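The Night Bench

When I came to Gindley I had one suitcase and good hands. The agency sent me to Tultier, in Rutherford Street, where they put together the small locks for luggage cupboards at railway stations. My shift began at ten in the evening. The foreman showed me the white table and the trays, and he said only one sentence: "Everything goes back to its own colour."

I did not understand him. At home in Prurka my father repaired radios, and he kept all his parts in one big drawer. He found them by touch, like a man who looks for his keys in the dark.

So in the first week I learned the table as other people learn a town.

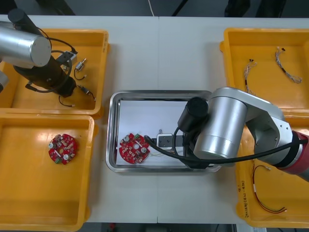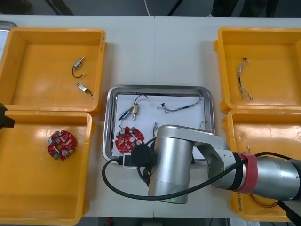
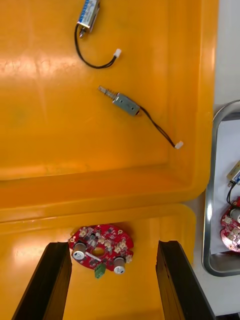
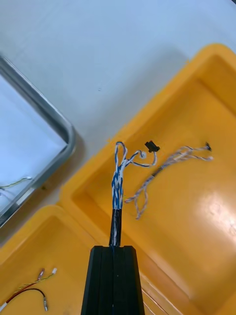 The red boards were my favourite. They were round, and in the long hours after midnight I thought of them as little cities seen from an aeroplane. The solenoids I liked less. Their black wires caught on one another, and I had to free them slowly, with my nails, while the big clock above the door made its noise.

One Monday in November the work was finished early. The order was for 600 locks and we had made them all. The foreman went out to smoke, and I sat in front of the trays with nothing to do. I closed my eyes and put my hand in the nearest one. A spring, a smooth cylinder, a wire with a small hard end. I knew each thing before I held it properly.

I telephoned my father in the morning, when I knew he would be drinking his coffee. He is 82 and does not hear well.

"Do they give you a drawer?" he shouted.

"No, Papa. Trays. Yellow ones."

He was silent for a while, and I could hear his spoon going round in the cup.

"Yellow is good," he said. "You can see the screws."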